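Foro Casa y Textil > Dormitorio > Ropa de cama

Tema: Bajeras que se salen por las esquinas (otra vez, sí)

duermevela
Mensaje inicial

Buenas. He usado el buscador y he encontrado hilos muy parecidos, todos cerrados por discusiones sobre el suavizante, así que abro uno nuevo a ver cuánto aguanta.

Tengo un colchón Henaddale con topper y ninguna bajera me dura puesta una noche entera. Me acuesto en una cama y me despierto en una especie de hamaca. La última la compré en Ukex, en la etiqueta pone «ajuste perfecto», y la esquina de los pies salta en cuanto me doy la vuelta. ¿Compro otra más grande, la coso, la grapo al somier? Acepto todo menos «cambia de colchón».

percal_o_nada
Respuesta

Cambia de colchón.

Es broma, pero poca. Los toppers son el origen de la mitad de los mensajes de este subforo. La gente compra un colchón, le pone otro colchón encima y luego se sorprende de que la sábana pensada para uno no cubra los dos.

Lo que te pasa es que miras el ancho y el largo y no miras el alto. En el paquete el alto viene en letra minúscula, cuando viene. Súmale el topper y después vuelve a contarnos.

retalera73
Respuesta

Percal tiene razón en lo del alto y se equivoca en el tono, como de costumbre. Yo lo arreglo siempre igual. En mi casa hay 2 camas con topper y no se sale nada desde que me puse seria. Va por pasos, que luego me preguntáis por privado:

1. Quita las etiquetas y todo lo que traiga colgando la sábana nueva y lávala antes de medir. El algodón encoge lo que quiere. Aparta la etiqueta de composición, que la vas a necesitar cuando discutas con la tienda, y lo demás a la papelera. Yo la tengo al lado de la mesita baja y trabajo mejor sin papelitos por el suelo.
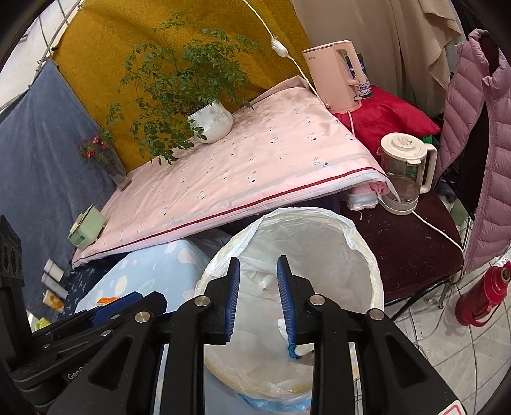
2. Mide el alto del colchón con el topper puesto, en una esquina y sin apretar. Si metes la cinta debajo del peso de una persona sale otra cosa, y esa persona suele tener opiniones.

3. Mide la caída de la sábana desde el pespunte de la esquina hasta la goma. Necesitas que sobre tela para que la goma abrace por debajo. Si la goma se queda en el canto del colchón, ya sabes por qué te despiertas en una hamaca.

4. Si falta poco, descose la esquina y cambia la goma por una más firme. Si falta mucho, añade una banda de tela. No hace falta que combine, eso no lo ve más que el somier.

La banda que les pongo yo es de 18 cm. Hay quien dice que es una barbaridad. Esa misma gente escribe luego preguntando por clips.

percal_o_nada
Respuesta

18 cm de banda es una falda, no una bajera.

retalera73
Respuesta

Pues con falda y todo, la mía amanece en su sitio. ¿La tuya?

percal_o_nada
Respuesta

La mía es encimera remetida por los cuatro lados con esquina de hospital, como se ha hecho toda la vida. La bajera ajustable es un invento para gente con prisa. No hay goma que perder, no hay esquina que descoser y se dobla como un ser civilizado.

duermevela
Respuesta

Perdonad que interrumpa. Paso 1 hecho, la sábana se ha lavado y ahora es todavía más pequeña. Era una posibilidad que yo prefería no contemplar.

¿Los clips esos con tirantes que van por debajo sirven de algo? En Onwood los tienen en paquetes de 3 y me fastidia un poco el número, porque las camas que yo conozco tienen más esquinas.

siesta_larga
Respuesta

Sirven si no te mueves. Yo los tuve todo julio. Uno salió disparado de madrugada y apareció detrás del radiador en pleno cambio de armario. El resto sigue puesto por orgullo.

Mi opinión impopular: compra una talla más y acepta las arrugas. Vienes aquí a dormir, no a pasar revista.

percal_o_nada
Respuesta

«Acepta las arrugas.» Así empieza todo.

retalera73
Respuesta

La talla más grande no arregla el alto, te sobra tela por arriba y te sigue faltando por abajo. Lo he visto tantas veces que ya no discuto (discuto, pero con menos ganas).

Duermevela, antes de gastar en clips: dinos qué alto te da y qué caída tiene la sábana ya lavada. Y mide con cinta de costura, por favor. La metálica no sigue la curva, se dobla cuando le apetece y te pellizca. La de costura se enreda si la guardas suelta en el cajón, de acuerdo, pero con enrollarla y ponerle una goma del pelo ya tienes una cosa menos que buscar. Yo tardé años en llegar a esa conclusión y no estoy orgullosa.
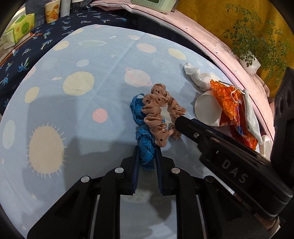

Y otra cosa que se me olvidaba: apunta las medidas en algún sitio que no sea la memoria. Yo las llevo escritas con rotulador textil en el dobladillo de cada bajera, por dentro. Cuando toca cambiar las camas no hay que desplegar medio armario para averiguar cuál es cuál. La familia se ríe hasta que le toca hacer la cama.

siesta_larga
Respuesta

¿Escribes en las sábanas?

retalera73
Respuesta

En el dobladillo. No soy un animal.

duermevela
Respuesta

Vuelvo con noticias. El colchón con topper es bastante más alto de lo que yo recordaba y la goma me llega justo al canto, tal cual decía retalera. Llamé a Ukex y me explicaron que «ajuste perfecto» es el nombre de la gama. El nombre. Les pregunté si había una gama que ajustase y me pasaron con otro departamento.

Voy a probar con la banda, aunque más estrecha, que no tengo tanta tela. ¿La goma nueva va todo alrededor o basta con las esquinas?

retalera73
Respuesta

Todo alrededor si tienes paciencia. Solo en las esquinas si tienes sueño, pero entonces remata bien los extremos, 3 pasadas de máquina como mínimo. Y estira la goma mientras coses, nunca la tela.

percal_o_nada
Respuesta

O una encimera y aprender a remeter. Lo dejo dicho para quien llegue desde el buscador.

siesta_larga
Respuesta

Una duda, ¿a esas sábanas les echáis suavizante?

moderación
Respuesta

No.

duermevela
Respuesta

Antes de que cierren: en las esquinas he puesto goma ancha, porque era la que había en la mercería. Esta noche la estreno y mañana os cuento.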